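Support > Guides > Laur Hand Units > Recording Demonstrations

Section 4: Showing a Task by Hand

This section covers recording a manual demonstration with a pair of Laur hand units. It assumes that the units have been paired and zeroed as described in Section 3, and that the Fivport recorder is installed on the station computer. For remote operation of a mounted arm, go to Section 5. The two methods produce files in the same format, but their calibration steps are different and must not be mixed within one task folder.

4.1 Before you start

Set the table height to 700 mm, measured from the floor to the top of the work surface. The playback arms are set for this height in the default profile. If a different height is needed, enter it under Station > Surface before the first take. Changing it afterward does not correct takes that are already stored.

Clear the table of anything that is not part of the task. A plain board in one color makes the best work surface. Glossy boards can be used, but reflections from ceiling lights increase tracking dropouts.

Close the side curtains. Movement at the edge of the view is the most common cause of rejected takes at shared stations.

CAUTION: Keep both cables behind the forearms. A cable that crosses in front of the fingers can be caught when the fingers close, and the strain relief is not designed for a side pull.

CAUTION: Do not lift a unit by its top plate. The plate is a reference part. If it is bent or loosened, the unit must be calibrated again.

4.2 Starting position

1. Stand facing the long side of the table, with your feet still and your elbows free of your body.

2. Hold one unit in each hand. The unit marked L goes in the left hand. The recorder does not detect swapped units.

3. Open the fingers of both units fully and hold them over the board for 2 seconds. The recorder uses this pause to set the open limit.

4. Check the status line. Both units must read READY. If either reads SEARCH, lower the unit slowly toward the board until the reading changes.

Note: Long sleeves are acceptable if the cuffs stay clear of the top plates.

4.3 Recording a pick from a container

Upright containers are harder than flat objects. The fingers have to reach the object without moving the container, and the container is usually lighter than the object standing in it. The reference task for this section is a hairbrush standing in a cup.

1. Place the cup near the center line of the board, toward the far side. Leave enough room on both sides for a unit to approach level with the rim.

2. Stand the brush in the cup with the bristle end up. Let it lean to one side. Do not wedge it straight, as the lean will vary in normal use and the takes need to include that variation.

3. Press Start on the foot switch and wait for the tone.

4. Bring the nearer unit in from the side on which the brush leans. Turn your wrist so that the fingers meet the brush above the rim.
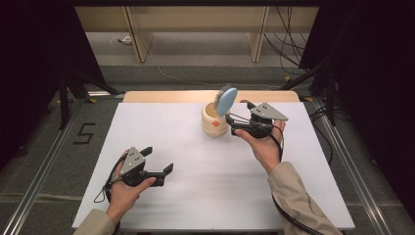

5. Keep the other unit open and away from the cup until it is needed. An idle unit must stay in view of the head camera. If it drops below the table edge, the recorder marks the gap as lost tracking and the take will fail the check in 4.5.

6. Close the fingers at a steady rate. Do not squeeze past first contact. The playback arm copies finger position and not force, so extra squeeze is recorded as a narrower grip than the object allows.

7. Lift straight up until the handle clears the rim, then pause briefly before moving sideways.

8. Lay the brush on the board, open the fingers, back away, and return to the starting position.

9. Press Stop. Do not press Stop while a unit is still moving - the last part of the motion will be trimmed.

Note: If the cup starts to tip, use the idle unit to steady it and carry on. Takes of this kind are useful and should be kept. Tag them ASSIST in the recorder so that they can be sorted later.

Note: If the brush is dropped, finish the take from where it landed only if both units can reach it without a change of footing. Otherwise press Stop and tag the take FAIL. Do not delete it.

4.4 Varying the takes

A set recorded with the cup in one spot will only play back with the cup in that spot. Between takes, move the cup a short distance, turn it, or change the lean of the brush. Change one thing at a time. The order does not matter, but the position must be one that either unit can reach.

Switch the picking hand for part of the set. Most operators favor one side without noticing it, and the arm on the other side is then left with too little to learn from.

Work at normal hand speed. Very slow takes look careful but play back poorly, with small stops that the arm repeats.

For scale, the Cirkmont reference set for this task holds 1070 takes, recorded by 2 operators, Maarja Mockus and Reet Grīnberga. Smaller sets are suitable for testing a station but should not be used to judge a finished task.

4.5 Checking a take

1. Open the take in the Fivport viewer and run Check Tracking.

2. Look at the two finger traces. Each should begin at the open limit. A trace that begins lower means that the pause in 4.2 was cut short.

3. Scrub to the moment of contact. The trace should level off and stay level through the lift. A slow downward drift after contact points to excess squeeze.

4. Mark the take KEEP or REJECT. Rejected takes stay on disk until the folder is closed.

If both traces are flat for the whole take, the finger encoders are not reporting. Unplug the units, wait for the lamps to go out, and plug them in again, left unit first. Repeat zeroing before recording.

If one trace is noisy only while that wrist is turned palm up, inspect the cable where it leaves the back of the unit. Replacement cables are listed in Appendix B under the Jellell part numbers.

Filed under: Hand Units, Recording, Two-Handed Tasks

Shares: 2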